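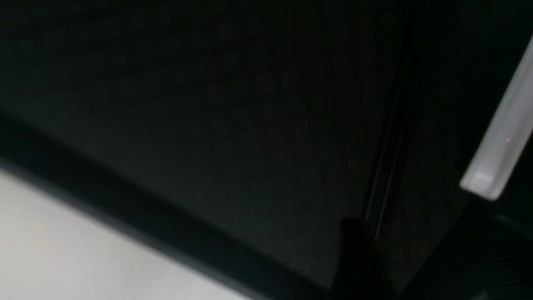

Spend the money on the spare parts before you spend it on anything shiny, was Normand Sawatzky's advice when we first showed him our list, and I have to admit we didn't want to hear it. By then Gordon and I had filled a whole page with things we'd love to have for the arm (a nicer table, a second monitor, you name it!) and there wasn't a spare cable anywhere on it.

So we started over in May. Our budget from the department was $300, to cover the 12 weeks of the project, and we split it into 2 orders so that we wouldn't blow it all at once. The first went to Stendwood for finger pads, cables and a fuse kit. The second we held back until Hélène Vachon had gone through our test log with us, and I'm very glad we did, as the bracket we'd had our hearts set on from Cimton would have cost more than everything in the first order put together.

Wrist camera

We kept the camera we had. Dark panels come out very dark in its pictures and the edges go soft, so a small lamp moved up the list and a new lens moved down. Florence is still waiting on the quote from Lachance.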